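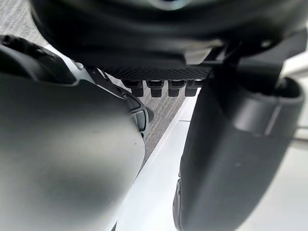 Floors and Floor Marking, handout 4
Carmela Morelli, room 139
14 October 2020

Carries on from the September notes on sealed concrete. Bring those, I'm not reprinting them.

Why floors get left till last
Budget's gone by then. Also everyone assumes a floor is a floor. Then the lines go down on whatever is there and they lift at the first scrub. Most of the marking faults on your site sheets are really surface faults. Learn to look at the surface first, line second.

Reading a pale grey floor
Light greys are popular for work areas, good light bounce, dust shows up. Bad side: white lines on pale grey have weak contrast. Fine up close, poor from the far end of a bay, worse under low side light. Yellow reads better but plenty of clients want white regardless (matches the car park, matches the drawing, whatever). If white is specified on pale grey, note it and note the light level. Don't argue it on site.

Check from standing height AND from the furthest point a person would need to see it. Two different answers sometimes. Write down both.

Streaks: decide what kind before you write anything. Could be
- trowel marks in the slab
- roller or squeegee marks in the coating
- residue from mop water not changed
- scuffing from traffic, usually follows the route
- your own photo. Moving while shooting will give you lovely streaks that aren't there. Stand still, take it again

Finger test, then damp white rag. Comes off on the rag, it's residue. Doesn't, get down low with a torch.

Paint or tape
Paint: long lived, slow, smelly, area closed while it cures. Needs a keyed surface. Rusetard is the one we use in the practical, two part, read the tin for pot life becuase it does go off in the tray. Whatever's left does NOT go down the sink.

Tape: quick, movable, hates dust, hates pallet jacks turning on it. Rulico wide roll in the store cupboard. Peeled ends are where it starts, so round the corners with the knife before you press down. Roll it, don't just walk on it.

Stencils: for broken stripes and symbols. Load the roller light. Bleed under the edge is nearly always too much paint, occasionally a stencil that wasn't cleaned after the last group (you know who you are).

Broken lines
Solid = boundary. Broken = may be crossed, or may be changed, depending on the site legend. There is no point guessing, ask for the legend. If there is no legend that is your first finding.

A designed gap has square ends and regular spacing. A worn gap has ragged edges and usually thins out before it goes. 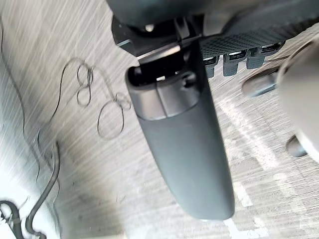

Patches are the awkward ones. A patch of white by itself might be a bit of old line, a stencil half worn off, a touch-up, or spilt paint. Sketch it, put a tape measure next to it, leave the "cause" box blank if you don't know. Blank is an acceptable answer and you won't lose marks for it. A confident wrong answer you will.

Old lines under new ones: ghosting. Grinding takes the line off but leaves a clean strip that reads as a line anyway. Painting over in floor grey works till the colours age differently. Gianni Marino's notes from the Bortolotti job are good on this, copy in the folder, page 223. Read before next session. He went with a full recoat in the end, and costed it properly.

Cleaning before marking
Sweep, vac, degrease, rinse, dry. Drying is the one that gets skipped. We use the Eko degreaser, diluted, gloves on. Rinse twice. If water beads anywhere there's still something on it, go again.

Practical
Pairs. Chalk line first, get it checked, then tape, then paint. Nobody opens a tin until the chalk is signed off. One straight solid line, one broken line, one corner. Corner is where the marks are.

Bring: knee pads, old shoes, knife with a fresh blade, pencil (pens clog with chalk dust).

Hand in
Site sheet, sketch plan with north on it, photos labelled to match the plan. Due week 14. Late ones go to the office not under my door.

Still to cover: anti slip aggregate, expansion joints and whether to run a line accross one (short version, break the line at the joint).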